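Grasp pose too high on tomato, wrist camera in simulation
Oment forum > Perception and planning

theano_v
Jul 2, 2026
Hello all. I train a segmentation model on 2800 rendered views and give the mask to our planner. For the tomato, the grasp centre is shifted to the side of the longest leaf, and the planner asks for a wider opening than the fruit needs. With plain balls I don't have this problem. One wrist view is below.

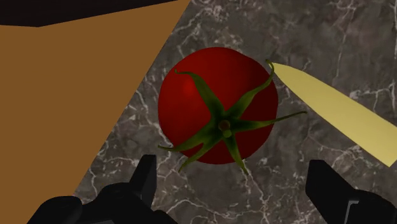 Wrist view before closing, both fingers open. The leaf on the right goes well past the fruit.

I think the leaves are counted as fruit. Should I cut them from the mask, or correct the pose later?

drumaseck
Cut them. Give the calyx its own class and fit a circle on the red part only. Also look at the knife: its point meets one leaf tip, so the two masks can join there.

pelle88
I don't agree. A new class means new labels for everything. Try erosion of 7 pixels first, the leaves are thin and will disappear.

drumaseck
Erosion makes the fruit smaller too, and then your opening is wrong in the other direction.

pelle88
Then dilate again after. It is two lines of code.

theano_v
Thank you both. I tried erosion and dilation on view 3523 and the centre is now good. The knife I will still check, as the planner must keep the right finger away from it.

Regards,
Theano Vrettos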